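Sunasel Open-Weave Basket, gray: two months in

I've put off writing this because it feels a little silly to have so many opinions about a plastic basket. But I read reviews like this before I bought mine and half of them were one line long ("nice basket, arrived fast"), so I'm going to go on a bit.

Background: our shared supply table was a mess. Everybody who came in from the store dropped whatever they'd bought wherever there was wood showing, and it stayed there until somebody else needed to put a drink down. Gloves, little packets, bags of wipes, bottles without a home. We'd tried a cardboard box (went soft at the corners and started leaning) and then one of those fabric cubes, which looked great for a week and then slumped over like a tired dog. I wanted something with actual walls!

I looked at the Hamel bins first, the solid-sided ones. They're handsome and they stack, but you can't see what's in them without getting up and standing over them, and I know myself. If I can't see it I'll buy another one. That's how we ended up with more tape than any group of people could use. The Sunasel has the grid of holes along the sides, so from a chair across the room you can at least tell if there's something green in there or nothing at all. It's sold as a laundry basket, and I'm sure it's fine for laundry. I have never put a sock in it.

What I like, in no real order. The holes, like I said. Also they're big enough to hook a binder clip through, so I've hung a tag on ours with a list of what belongs in it (the list is ignored, but it's there). It's light. I can carry it full on one hip and open the closet door with the other hand, which I could not do with the box. And the color is just quiet. I was tempted by the blue but the gray sits on a brown table and doesn't shout at you.

It rinses clean, too. A bottle leaked in ours in July, some kind of cleaner with a loose cap, and I took the whole thing outside and hosed it down and it was back on the table in 20 minutes. The fabric cube would have gone in the trash.

Now the complaints, and there are 2 that matter to me.

First one: small stuff pokes through. Anything skinny, like a pen or a zip tie or the corner of a flat packet, will find a hole and stick out of it, and then it snags on your sleeve when you pick the basket up. I've pretty much given up on pens. They live in a mug now. If you've got a lot of little things, get a small tray to set inside, or get the Hamel and write on the side of it with a marker.

Second: slick packaging slides. If you toss things in flat they skate around on the bottom every time you lift one end, and you get to your closet with everything in a heap against one wall. Standing packages up on edge helps a lot. So does filling it more than halfway. I tried a piece of shelf liner in the bottom and that worked great until it got sticky, so now I just walk slower.

Oh, and the smell. Mine smelled like a pool toy for a couple of days when I unwrapped it. A night on the porch took care of it.

As for what we keep in it, it's mostly the stuff that comes wrapped and doesn't stack. Work gloves are the big one, because we go through them and they come in those shiny packages that slide off any pile you try to make. I've got a whole routine for refilling now. Basket goes on the left side of the table, new stuff gets dumped in a pile next to it, big packages go in first standing up, then bags with any squish to them get stuffed in the gaps, and bottles go last against the side so they stay upright. It's maybe two minutes of work and I find it weirdly soothing!

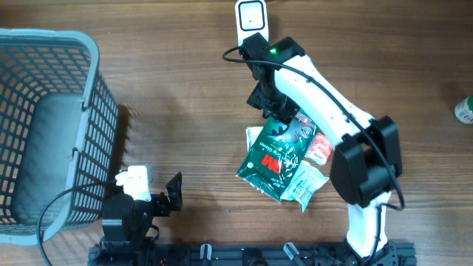
Flollamwood Workshop Club, Brivham

The 3M grip gloves are what I'd start with on a pile like the one next to the basket, since that dark green package is so shiny it won't stay put under anything else. Then the little red and white packet can go down the side of it, and the crinkly bag fills in wherever. The white bottle with the green label has a habit of ending up way over on the far side of the table from the basket, so check over there before you carry anything off.

A few people have asked me about size. I'd say measure your shelf before you order, and measure the opening of the closet too. Ours goes in sideways with barely a finger to spare, and I got lucky, I didn't measure a thing. If you're between the medium and the large, I'd go medium. A large one full of bottles is no fun to lift and you'll just end up with a bigger mess in it.

Would I buy it again? I already did, the second one is in the closet holding extension cords, and it's better at that than at anything else I've tried. Four stars. I'd give it the fifth if they made the holes a bit smaller near the bottom.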